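Visita al taller de reacondicionado de Ledville

El 9 de agosto de 2024 pasamos la mañana en el taller de Cetano, en el polígono de Ledville. Nos recibió Rozália Šindelář, encargada de desmontaje. En el primer semestre entraron 2.021 equipos de oficina y salieron 1.056 listos para volver a usarse. El resto va a piezas o a reciclaje.
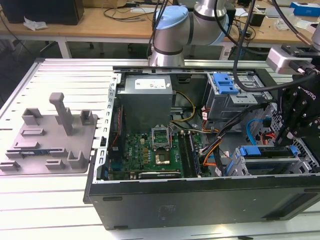
Torre abierta y tumbada sobre la mesa, con el zócalo del procesador al descubierto.

Matúš Urban nos explicó el orden de trabajo: primero se anota el modelo, luego se quita el panel lateral y se revisa la fuente.

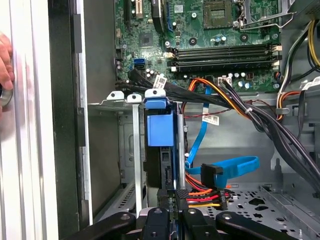
Lo que más me interesaba era el cableado, que en nuestro taller de Burham nos lleva demasiado tiempo. Matúš calcula 15 minutos por torre. En esta, el mazo de la fuente, con cables naranjas, amarillos y negros, lleva una brida blanca pequeña a media altura. Le pregunté si las cortan; solo cuando hay que cambiar la fuente.

Después hablamos de discos. Los borran con un programa propio y guardan el registro cinco años. En marzo retiraron 274 por sectores dañados.
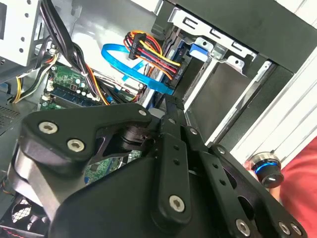

Cable SATA azul conectado al lateral de una unidad.

Comimos en la cantina del polígono y volvimos a Burham a media tarde. Igor Oravec pedirá presupuesto de dos mesas como las suyas.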